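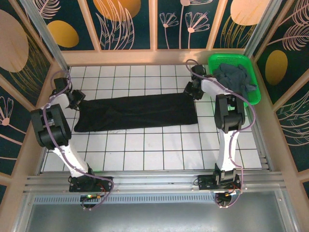 Ticket 20 in the Neltar club tracker is the one I've been waiting to write up, and it's closed! The short version for anyone with the same two-arm kit: our left arm was losing its position by a little bit on every fold, and the fault was in the cable, after two evenings of me blaming the software. Have a look at how the purple cable runs the whole way along each arm and loops up over the wrist. That loop is there so the wrist can turn without tugging on the plug. Ours was tied down too tightly at the elbow, so the loop had no slack left to give when the gripper reached for the short end of the cloth.

Print this page | E-mail this page

Status: closed
Opened by: Wanting Wei
Worked on by: Zeyu Qian (me)
Project: Gralitz, the laundry folding entry for the Randavura student challenge
Closed: 21 Sep 2018

What Wanting reported

Left arm goes to the corner of the cloth, closes, lifts, and the corner drops. Right arm is fine. It gets worse the longer we run. After a restart it's good for a few folds and then drifts again. No error in the log, no warning light, nothing on the screen.

What I tried first (and what it told me)

1. Restarted the control program. Good for a few folds, then the same drift. This made me think it was software, and I was very sure of myself.

2. Read through the log. One run had 1,404 lines in it and I went through all of them with a highlighter. The commands going to both arms were exactly what they should be. Only the wrist angle coming back from the left arm was off, and only when the arm was stretched out.

3. Swapped the left and right arm in the settings so the left one ran the right arm's half of the fold. Same drift, still on the left arm. That was the best five minutes of the whole ticket, as it cleared our folding code completely. Do this one first!

4. Tightened the base clamp on the rail. It was a little loose, so I'm glad I did it, but the drift didn't change.

5. Powered the arms down, held the left elbow still and turned the wrist by hand through its full range. Near the end of the turn I could feel the cable pull. With Wanting watching the plug, I did it again and she saw it shift in its socket. There it was — the plug was backing out a hair at a time, and every restart set a new zero that hid the problem for a while.

The fix

Cut the tie at the elbow. Pushed the plug home until it clicked. Stretched the arm out as far as the fold ever takes it, turned the wrist to its limit, and only then put a new tie on, loose enough to slide a pencil under. Then ran the zero routine for both arms, left first.

We also checked the grip while we had everything apart. 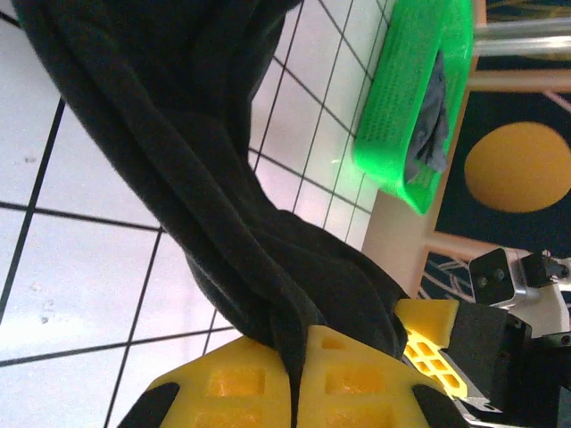 I like to start with a thick piece of cloth for this, bunched up between the fingers, before going back to anything thin and flat. If the fingers can't hold a good fat gather, there's no point in testing corners. Ours held. We also wiped down the black pads with a damp cloth and let them dry, and I'd do that before every session from now on.

Then back to folding. We ran the full cycle all Friday afternoon with no restart and the wrist reading stayed put. Wanting was cheering by the end, and so was I.

Still open

The right arm's tie looks a bit snug to me too. I've made a separate ticket for it. Mathur, our practice scoring script, also needs its start position updated, so please don't trust its scores until that's done.

Print this page | E-mail this page

Comments (4)

wanting_w: For the record I said "is it the cable" on the first evening :) Great write-up though. The swap trick goes on the whiteboard.

elbowgrease: Had this on our kit last January! Ours was the plug at the base end, so check both ends. Did you mark the cable at all?

zeyu_q: Good idea, no we didn't. I'll put a paint pen line across the plug and socket on Monday so we can see if it creeps.

foldmaster_b: Is a pencil's worth of slack enough for the bigger wrist turn in the sleeve fold? We went with a thumb.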